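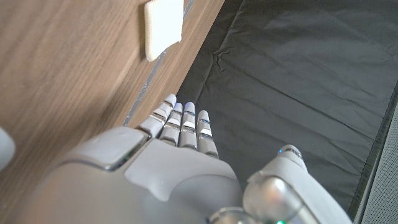 According to Bogumił Olszewski, a bench rule that takes longer to read than to follow will be skipped by the second week, and most of the Drestinero rules were cut down with that in mind. Lai-ching Kan has disagreed in print, saying the short version leaves too much to whoever is on shift.

Main page Contents Recent changes Random article Talk

The Drestinero rules (also Drestinero bench rules, or just "the bench sheet") are a set of working rules for tabletop robots with one or two arms and humanlike hands. They cover the table, the objects on it, the cables, the people standing nearby and the written record. They do not cover mobile robots, fenced factory cells or anything that lifts a person. Voluntary. No certificate is issued and nobody inspects.

Name

From the Drestinero workshop, where the first sheet was written out. Early copies are headed "Table Manners" and a few labs still call it that. The Cosgrove version is sometimes listed as a separate standard. It is the same text with the sections in another order.

Scope

Applies to any fixed arm working over a table that a person can walk up to. The hand may have any number of fingers. Simple two-jaw grippers are in scope as well, although several of the finger rules then have nothing to act on.

The sheet assumes a slow arm. Where an arm can move fast enough to hurt somebody, the sheet says to follow the local machine safety law first and come back to the sheet afterwards. Readers have complained that "fast enough" is never given a number. It was left out on purpose in the first edition and has stayed out - see Criticism.

Work area

The work area is marked on the table in tape. Matte tape, a colour that stands apart from the tabletop, flat at the corners. Objects the robot is meant to handle start inside the line. Tools, phones, cups and notebooks stay off the table altogether, including the part outside the tape.

The line is for people as much as for the machine. Hands stay out of the taped area while the arms are powered. To move an object, stop the arms, say so out loud, move it, step back, say so again. The spoken part is the most often dropped and is the only rule printed in capitals.

Tape is replaced when an edge lifts. A lifted edge can catch a fingertip, and it also changes how the line looks to a camera mounted above.

Table edges and soft surfaces

Fingers are weaker sideways than most people expect. The sheet asks for a slow approach wherever two surfaces meet, such as wood against cloth or a panel against a metal strip, and for the hand to be lifted clear before it travels across. Dragging fingertips over a join is listed under "don't", with no exceptions given.

Cloth is allowed on or beside the work surface. If it needs to stay put, fix it. If it is the thing being handled, leave it loose and write that down. A fold that shifts between runs counts as a changed setup and gets noted as one. Elstead dropped this last point from its copy, then put it back the folowing March. 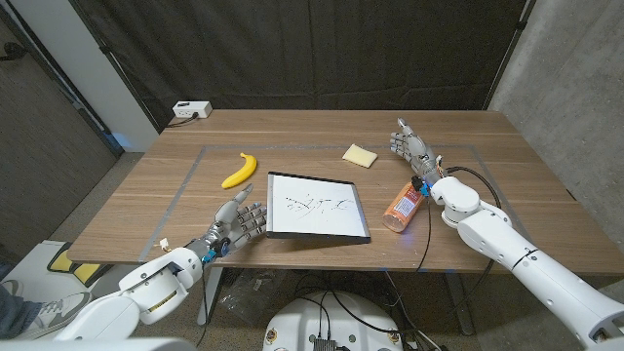
Tabletop work area marked out in grey tape, two arms, with whiteboard, banana, sponge and bottle.

Objects

Everyday objects are preferred. Food is permitted if it has a skin or a wrapper, and is swapped at the end of the day whether or not it looks fine. Bottles are to be closed. The sheet prefers them empty, but an object that ought to have weight can be filled with dry rice or sand. Markers capped unless writing is the task.

Each object gets a plain name in the log and keeps it. "Sponge" on Monday should not turn into "pad" later in the week. Kan's notes on the Elstead copy treat naming as the most useful part of the whole sheet. Olszewski gives it one line.

Damaged objects are retired, and the replacement is logged as a new object even when it came from the same packet. Worn sponges are the usual argument. There is no ruling on sponges.

Cables

Cables are the longest section. Main points:

- Run each cable through the full reach of the arm by hand, power off, before the first run of the day.
- Slack goes on the side away from the hand.
- If a cable has to cross the table, log it, and treat it as an object the hand may meet.
- Power strips at the back, never inside the tape.
- Loose wire at the wrist gets tied down or sleeved before the next session.
- No cable is to be held out of the way by a person during a run.

The last one was added in the second edition. The hand-run in the first point is timed at 118 seconds in the Mutau training notes, for two arms, though the sheet itself sets no time.

People

Two people for two arms, one for one. One of them has the stop button and does nothing else. Closed shoes. Sleeves above the wrist or snug at it, lanyards off, long hair tied back. Feet clear of the table legs. Floor under the table kept tidy - bags and packaging are named here.

Visitors stand behind the operator. A visitor who wants to shake the hand (very common request) can do so with the arms stopped and the fingers unpowered.

Swapping operators mid-run is not allowed. Finish or stop the run, then swap. A shift at the stop button should not go past 98 minutes under the Cosgrove ordering. An odd number, never explained in the text, and other copies just say "take breaks".

The record

Each session leaves a log. Required: date, names, which hand is on which arm, object list, anything changed since last time, every stop and the reason for it. Left and right are given from the robot's side. This causes more mistakes than any other line in the sheet, and Mutau's copy adds a small drawing of the robot from behind to help.

Failed runs are kept. Dropped objects, missed grasps, a finger that did not close. Deleting a run because it looks bad is the one thing the sheet calls misconduct. A run may be marked unusable, with a reason, but stays in the log.

Editions

First edition, single page, no date on it. Second edition added the cable point and the visitor paragraph. The third is dated Friday, July 20, 2018, and is the one most labs mean. It runs to nearly 900 words. Later changes have been local only and there is no agreed fourth edition.

Criticism

Mostly on three fronts.

No speed figure. Critics say a rule that turns on "fast enough" with no number can't be checked. Olszewski's reply was that a number would be copied onto machines it was never meant for.

Too much trust in tape. Kan has pointed out that an arm doesn't stop at a line on a table, and that new staff act as if it does. Her version adds a limit in software matching the tape, tested at the start of each day. Some labs have taken this up.

Paperwork. Smaller groups find the log heavy for short sessions. The Elstead copy allows one entry to cover several runs if nothing on the table has been changed between them. Mutau does not accept logs kept that way.

See also

Bench safety
Teleoperation
Emergency stop
Cosgrove ordering
Object naming in robot logs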